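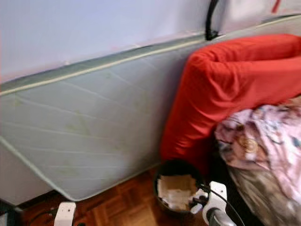 A quilted mattress, stood on its long edge against the wall.

Do you take old mattresses away?
I do, in Boltemden and Jeltden. It's 60 for one, any size, and I carry it down the stairs myself.

What if it's stained?
Fine by me! Just tell me when you book – really soggy ones need a bag, and I charge extra for that.

Can you fetch a sofa on the same trip?
Usually, yes. Ring first, though, as the van's not huge.

When do you collect?
Mornings mostly. Simone Bragança looks after the bookings and she'll text you a time the night before.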